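Housekeeping Skills, Unit 4: Picking Up and Cleaning a Cloth Laid on the Floor
Likstead Adult Learning Centre
Notes by Marjan Hashemi, revised July

What this unit covers

Last session dealt with dry sweeping. This unit is on ground cloths: the ones put down before crafts, repotting, food preparation with children or small repairs. Students often lay the cloth well and then lose most of the benefit when they lift it, so the greater part of the practical is on lifting.

Laying the cloth

Sweep the floor first. Grit under a cloth will mark a shiny floor when people kneel on it.

Use a cloth in one plain colour, as crumbs and scraps show up better. Patterned ones hide things. Ours are cotton and weigh roughly 500 g each. Thinner ones slide about.

Weigh down or clip at least two corners. Wooden clamps, smooth stones or full tins will all do. Do not use tape on a coated floor. Layug Hall was left with strips of old glue along one wall and we were asked to pay for it.

Smooth the cloth from the middle outwards. Small wrinkles at the edge do not matter. A fold across the middle does, because loose bits collect in it.

Lifting the cloth

1. Take off the large pieces by hand. Crumpled tissue, rags and paper go first. Do not shake them.
2. Pick up medium scraps next, working from the edges inwards.
3. Leave the fine bits where they are. Chasing specks with your fingers spreads them.
4. Take the clamps off the far corners and put them in the tub, not in your pocket.
5. Bring the far corners over to the near corners, then the left side to the right.
6. Gather the four corners in one hand and carry the cloth level to the bin.

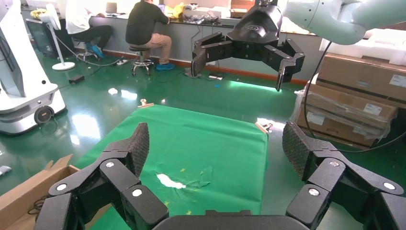
Step 5 is where marks are usually dropped. If you pull the far edge towards you quickly, the fine bits run down to the near edge and off on to the floor. Lift it, then bring it over.

Washing

Shake the cloth out over the bin, then wash at 40 degrees. Dry it flat if there is room. Do not use softener.

Practical task

Work in pairs. One person lays the cloth and puts down the mixed litter, the other clears it. Then change over. Litter is in the tub marked Jarkel. Sweep the floor afterwards and show your partner what is in the dustpan.

Reading: Shahbazi, M., Plain Housekeeping, chapter on floors. Copies are in the Rodstead room, lower shelf. Please sign them out.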